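About Titaslow

Home
Programs
Admissions
About Us
Contact

Titaslow is an independent school of bookbinding and paper conservation. We offer full-time and part-time instruction to adults who intend to work in the trade, as well as shorter courses for librarians, archivists and members of the public. The school is licensed as a private postsecondary institution and is governed by a board of directors.

Our History

The school began as the training department of the Yu Bindery, a commercial shop that produced ledgers, hymnals and court dockets. When the bindery closed its doors, its senior staff retained the presses, the board shears and a large collection of finishing tools, and continued to accept apprentices under a new name. The first class had 6 students. Several of the cast-iron nipping presses from the original shop remain in daily use.

The name Titaslow was taken from the street on which the bindery stood. The street has since been renamed, and the school has moved twice, but the name has been kept.

Our Director

Chun-yin Fu was appointed director after many years as head of the conservation program. Under her leadership the school has added a second year to the diploma, revised the entrance requirements and opened the reference library to outside readers. She continues to teach the course in sewing structures each fall and supervises the final projects of all diploma students.

Programs of Study

The Diploma in Hand Bookbinding is a two-year course. First-year students learn paper grain, folding, sewing, rounding and backing, case construction and simple repairs. Second-year students proceed to leather binding, edge decoration, gold tooling and box making. Each student completes a set of sample bindings, which is reviewed by an outside examiner in May.

The Certificate in Paper Conservation is open to applicants who hold the diploma or who can show equal experience. Coursework covers surface cleaning, washing, deacidification, mending with Japanese paper and the preparation of condition reports. Students work first on practice materials and later, under supervision, on items from lending institutions.

Evening courses are offered in marbling, paste papers, box making and the care of family papers. No earlier training is required.

The Library and the Zoltine Collection

The reference library holds roughly 700 volumes on binding, papermaking, printing and leather. It also houses the Zoltine Collection, a gift of 97 publishers' bindings in decorated cloth, which students may handle as part of their coursework. Outside readers are welcome by appointment. Requests should be sent to the library office and should state the titles to be consulted.

Facilities 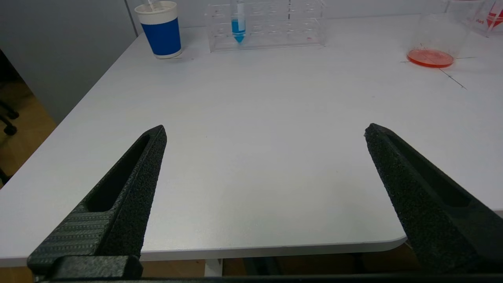 The school occupies two floors of the Beltix Building. Heavy equipment, including the guillotine and the standing presses, is kept on the lower floor. Sewing, covering and finishing are taught upstairs, where the north windows provide even light for most of the day. The conservation studio has its own filtered water supply and is closed to visitors while treatments are in progress.

Enrollment is limited to 30 full-time students so that each may have a permanent bench. Benches are assigned at the start of the year and are available until 9:00 p.m. during term.

Admissions and Financial Aid

Applicants to the diploma program submit a written statement, two letters of reference and a small portfolio of handwork in any material. An interview is required and may be held by telephone. Tuition assistance is awarded according to need, and a separate application form is available from the admissions office.

Commissions and Repairs

Titaslow does not accept commercial binding work. Inquiries about the repair of books or documents may be sent to the main office, which keeps a list of graduates in private practice.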